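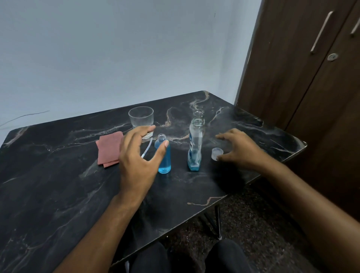
El 27 de octubre saqué el barco del agua en Ristville. Es un velero Julldale de 6 metros que compré de segunda mano en enero, y esta ha sido mi primera temporada con él.

El varadero me cobró 90 por la grúa y la limpieza del casco. La obra viva estaba mejor de lo que esperaba: algo de caracolillo en la quilla y poca cosa más. El timón tiene holgura y hay que cambiar los dos casquillos. Yae Murakami, que tiene el barco en la cuna de al lado, me prestó el extractor y uno salió a la primera. El otro sigue dentro.

El motor es un Akpan de 2 tiempos. Lo endulcé, vacié el carburador y me lo llevé a casa. Arranca bien en frío, pero al ralentí se cala, así que le pediré a Trestero un juego de juntas.

Pendiente para el invierno: casquillos, juntas, repasar los obenques y coser el puño de escota de la mayor. La antiincrustante la dejo para el final, cuando suban las temperaturas.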